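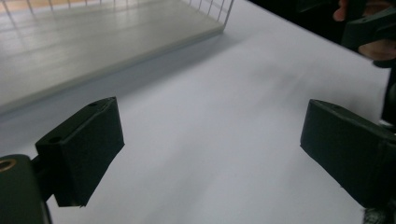
**Session 4: Wire baskets, white tables and where things land**
Handout for the Home Organisation evening course, Arthorpe
Notes by Annunziata Sartori

Welcome back! Last session was all drawers and dividers, and I know several of you went home and emptied a kitchen drawer on to the floor (well done, and I hope you got it all back in). Tonight we move up on to the table, to my favourite thing in the whole course: the open wire basket.

### 1. Why start with wire?

A wire basket lets you see what's in it. That sounds too simple to build a session on, but think of all the lidded boxes at home whose contents you'd have to guess at. With spaced rods you get a view in from the side as well as from the top, air moves through, and crumbs and dust don't hide in the corners for long.

The kind I like best for tabletop work has a flat, solid floor and a grid of upright rods at the back. The floor matters! On an all-wire base, pens tip through, small jars wobble and anything with a narrow foot leans over. On a flat panel they stand up straight. A slightly raised lip at the front is a lovely extra, just enough to stop a rolling thing from rolling out, and low enough that you can still slide your hand in.

### 2. Placing the basket

Try all of these on your own table before you settle on one.

- **Square to the edge.** Looks tidy, wastes the least space, suits a table against a wall.
- **On the diagonal across a corner.** Uses a bit of table you rarely reach for anyway, and turns the open front towards your chair. I'm a great fan of this one.
- **In the middle.** Good for a shared table where people sit on both sides. Choose a basket you can reach into from either side, or somebody always gets the back of it.

Whichever you choose, leave a clear patch of table in front of the lip. Miroslava Vlček, who taught this course before me, called it the landing strip, and the name has stuck. Things come out of the basket on to the landing strip, get used, and go back. If the strip fills up, the basket stops working, however nice it looks.

### 3. White on white

We had a long talk about colour in the July group and I've been thinking about it ever since. A white basket on a white table is very restful, and whatever you put in it becomes the brightest thing there. A red tape measure practically sings.

The catch is the edges. A pale front lip over a pale table can be hard to pick out, especially under one strong lamp. Look at the shadows instead: a basket usually throws a soft grey one along its lower edge, and the rods will often draw fine stripes over the floor panel. If you move the lamp and the stripes vanish, you've probably got much flatter light, and you may find yourself knocking the lip with your knuckles. Do play with this at home, it's great fun with a torch.

### 4. Exercise: the ten-minute basket

Work in pairs. You'll need a basket, a clear table and the mixed tray.

1. Tip the tray out on to the table, well away from the basket.
2. Pick out the things you'd want every day. Be strict!
3. Stand the tall ones at the back against the rods, short ones at the front by the lip.
4. Put the rest back in the tray.
5. Swap places with your partner. Ask for three things by name and see whether they can lift each one out with one hand, without moving anything else.

If step 5 goes badly, take two things out and go again. Radomír and Ctibor managed it last time after removing a very large stapler.

### 5. Looking after them

Warm water, a drop of washing-up liquid, an old toothbrush for where the rods meet the rail. Dry the joins well, as coated wire can rust once the coating chips. On a matt tabletop, lift the basket to move it. Dragging leaves marks that are a nuisance to shift.

### For next time

Measure one basket or tray at home, inside and out, and write both sets down in millimetres. Mine is 230 inside from front to back, with uprights 90 high, and I was very surprised at how much the outside added. Bring the numbers with you, plus one object that never seems to fit anywhere.

Reading: pages 39 onwards in the course folder, the part on shelf depth.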